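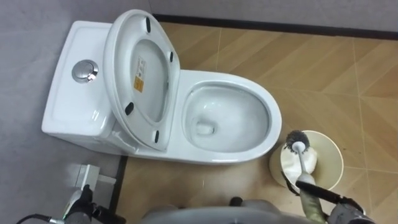
About us

Marlow is a shared workshop with 295 members and one long-running group project, a humanoid robot that we are building to do household cleaning. The workshop came first. It opened as a place where people could rent a bench, store a half-finished job and borrow tools they couldn't justify owning. The robot group started one February, when a few members who had been building arms at home put their parts on the same bench and found that two of the arms were close enough to share a control board.

Delali Ackah runs the robot group and looks after the mechanical side. Rodrigo Baptista writes most of the control software and keeps the wiring diagrams current. Everyone else who works on the build is a member of the workshop and comes in when they can. Some are tradies, some are students, and a couple have retired from jobs that had nothing to do with machines.

What we are building

The robot is a two-armed, two-legged machine that works from a tether. It is called Winus, after the name on the drawer where the first parts were kept. We have gone through two versions of the hip and are on the third version of the wrist. The current hands were fitted this year in place of simple grippers, and we still swap back and forth depending on the job.

We picked the bathroom as our first room. It is small, the fixtures don't move, and almost every home has one. The jobs are also ones people are glad to hand over. A toilet brush is a fair test of a hand, because the handle is thin, the head is heavier than it looks and the holder tips if you pull at an angle. Wiping with a sponge is harder again. The robot has to bend at the waist, keep its feet where they are and put a steady pressure on a curved surface.

How the work is done

Most of the movements begin with a person guiding the arms through the task. We record that, clean up the recording and play it back at low speed, then change one thing at a time. When a grasp fails we write down where the fingers were and what they touched first. The logbook is paper and lives on the shelf by the door. 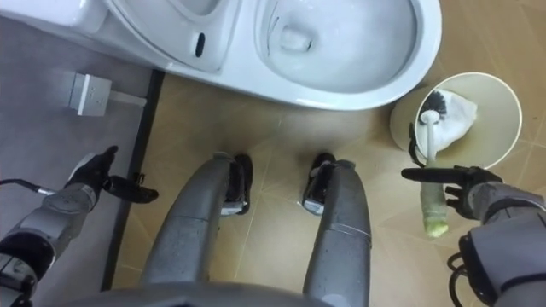

The brush routine has taken up more of our time than any other. The first plan had the fingers closing evenly around the handle, and the brush would spin as soon as it left the holder. Delali suggested laying one finger across the top of the handle and curling the others under, and that is the grip we have kept working on. The left arm stays out of the way for this part, although the longer-term plan is for it to steady the holder.

Cables are our other main problem. They catch on knees, door handles and each other. We have tried sleeves, clips and a spring reel, and we are now rerouting the arm looms closer to the joints. If you are good at this sort of thing, please come and talk to us.

Anyone who works near the robot while it is powered has to do the safety induction first. One person watches the robot and keeps a hand on the stop button, and that person does nothing else. Nobody reaches past the arms to pick something up, even when the program is paused.

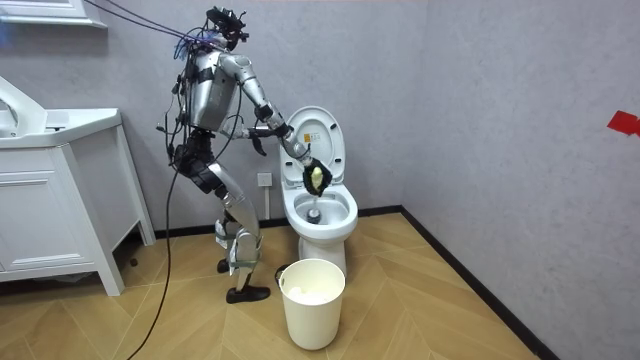 Sponge work is at an earlier stage. The robot can be taken through the reach down to the bowl, and Rodrigo is rewriting the part of the software that shifts the hips back as the torso comes forward. Until that is finished we keep the knees bent more than we'd like, which is hard on the motors and makes for short sessions. After the bowl we want to move on to the basin and then the floor.

What we share

Drawings for the frame and both arms are free to members and can be sent to other workshops on request. The software is in two parts. Jiang handles the motion playback and Nallari handles the logging. Both are written to run on an ordinary second-hand desktop computer. We don't sell kits, and we don't build robots to order.

Joining in

You don't need any robotics experience. We are short of people who can sew (cable covers and straps), people who can solder neatly, and people willing to label things. Workshop membership covers bench space, hand tools and the robot group. Machine tools need a separate sign-off.

Our next open evening is on 11th September, and there will be someone at the robot bench until we lock up. Wear closed shoes and tie back long hair. Street parking is limited, so use the laneway behind the building if you are dropping off anything heavy — the roller door is wide enough for a trailer.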